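Home | About | Archive | Contact

Giving the old computer one more year

10/06/2024

I've been putting off buying a new computer since February. Every time I get close, I look at the prices, make a cup of tea and decide the old one isn't that bad. It takes 6 minutes to start up - I timed it, with the kettle on - and the fan sounds like a hairdryer, but it still opens my recipes and my photos, and I know where everything is!

So I spent the weekend having a good clear out. First job was the photos. I had 11 folders called "new folder" and most of them held the same holiday in Clistov, over and over (lovely beach, awful sandwiches). I kept the best 100 and copied them on to a little Sasel drive, which now lives in the kitchen drawer with the takeaway menus.

Then I went through the programs. There was a Nornik label maker I used once, for jam, and a Gauthier crossword thing I don't remember installing at all. Both gone. I also stopped 12 things from opening by themselves when I switch on, and that has made the biggest difference so far.

What I haven't done is go inside. My brother-in-law keeps telling me more memory would sort it out and that it just clicks in, but I'm the person who broke a toaster by cleaning it. I might ask at the repair shop by the station and see what they'd charge.

An opened-up tower is less frightening than I'd imagined, mind you, with the memory slots in a neat black row on the green board.
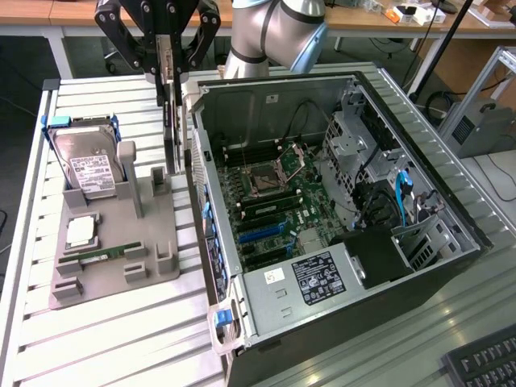 What I'm doing next

Emails. I have years of them, mostly from a garden centre that I'm fairly sure has closed down. I'll do a bit each evening in front of the telly and let you know how I get on.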